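Papers > Household Practice > Small Kitchens > Section 4
Filed under: Domestic space, Appliances

4. The benchtop microwave as a storage and handling surface

4.1 Position of the appliance

Of the 58 households approached in Ekham and Zullomham, 55 completed the kitchen diary in June. The diaries contain 1938 entries in which a microwave oven was opened. The analysis in this section is confined to ovens standing on a table or bench; built-in units were coded separately and are treated in Section 5.

An oven on a table differs from a built-in unit in two respects that matter for the coding. The user may be seated, so the cavity is met at chest height or slightly above. The surface in front of the oven is also shared with other uses, such as eating, writing and sorting mail. The door opens over that shared surface. In the diary entries, the area taken by the open door was rarely described by the respondent as part of the oven, although it could not be used for anything else while the door was open.

We refer to this area as the door zone. It is distinguished from the landing zone, defined as any clear surface on which a plate can be set down directly after leaving the cavity. Figure 6 shows a table arrangement in which the door opens to the left.
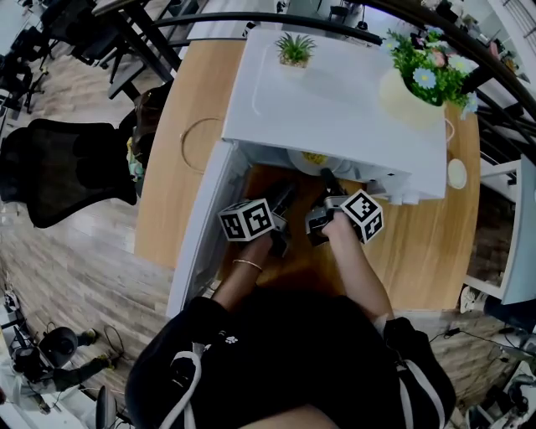
Figure 6. White microwave oven on a wooden table, door open to the left, plated yellow food in the cavity and plants on the top surface.

In arrangements of this type the door zone lies to the left of the cavity and extends toward the user. If the door reaches past the table edge, the left side cannot serve as a landing zone during loading or unloading. The remaining options are the strip of table in front of the cavity and the area to its right. Small items tended to collect on the right side. Cups, lids and bowls were the most common, and a single small item was enough to shift the plate forward, nearer to the user.

Respondents were asked to mark the landing zone on an outline drawing of their own table. Several marked the door zone. On follow-up it was found that these respondents had drawn the table with the door shut, and the entries were recoded from the written account. We recommend that any later use of the Brokent table sheet show the door in both positions.

4.2 Use of the top surface

The flat top of the oven was treated as a shelf in most table arrangements. The diary form offered four categories: food, utensils, paper and decorative objects. Potted plants and cut flowers were entered under the last of these, together with candles and framed pictures.

Decorative objects differ from the other categories in that they are not moved during ordinary use. A bread bag may be lifted off the oven and put back within the same meal — a plant is left where it is. For this reason plants were coded as fixed load, following the Igwe scheme, and the other categories as passing load. The scheme assumes that fixed load is kept toward the rear. That assumption did not always hold. Where two plants shared the top surface, the smaller one could be found close to a front corner, with the larger arrangement set further back or to one side.

Foliage that extends past the edge of the top was noted where it occurred. It does not enter the door zone when the growth is on the side away from the hinge, and no adjustment to the coding was made in such cases. Manufacturer guidance on ventilation clearance was outside the scope of the study and was not checked against the arrangements recorded.

4.3 Controls and cord

Controls were recorded by type (knob, keypad or mixed) and by side. The combination of a left-hinged door and two knobs set one above the other on the right leaves the control side free of the door at all times. The user can reach the knobs with the door open or shut, and the right side of the table is then the natural place for a small item to be put down.

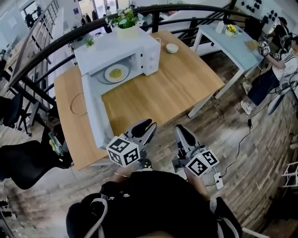

Zineb Kettani | February 18, 2024

The cord was coded as visible or hidden. A cord that leaves the rear of the oven and crosses the tabletop takes up part of the surface that would otherwise count as landing zone, even when it is thin and lies flat. Respondents with a visible cord were more likely to describe the table as crowded. The number of other objects on the table did not explain this difference, and we have kept cord visibility as a separate variable in Table 3.

Rooms were coded as closed or open. A table beside a stair railing, with a view past it to another room, was coded as open even where the table itself was used only for food. A second table within view was recorded but was not counted as landing zone unless the respondent named it. The reason is practical: a hot plate carried to a second table has already left the handling sequence as defined in Section 2.

4.4 The plate in the cavity

Diary entries gave the position of the plate as centred, forward or to the side. Forward placement means that the plate is near the front opening and its middle is plainly not over the middle of the turntable. It was most often reported for small portions, and respondents gave ease of reach as the usual reason.

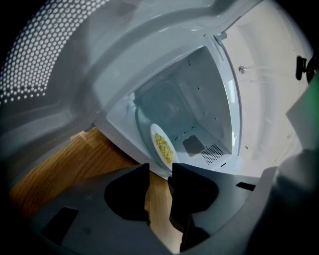
Portion size was estimated from the width of bare rim. A wide rim all the way around a small heap was scored as a small portion, whatever the diameter of the plate. The method is coarse, but it avoids the need to weigh food in the home, and it was applied in the same way to leftovers and to freshly cooked dishes. Soft, crumbly foods such as scrambled egg hold a heap reasonably well and could be scored without difficulty. Soups and sauces could not, and were scored from the written entry alone.

Covers were recorded separately. Where the entry did not mention a cover, the food was coded as cover unknown. This produced a large unknown group in the Zullomham diaries, where the cover question had been printed on the back of the sheet and was often missed. The affected entries are retained in the counts for plate position and left out of all comparisons involving covers.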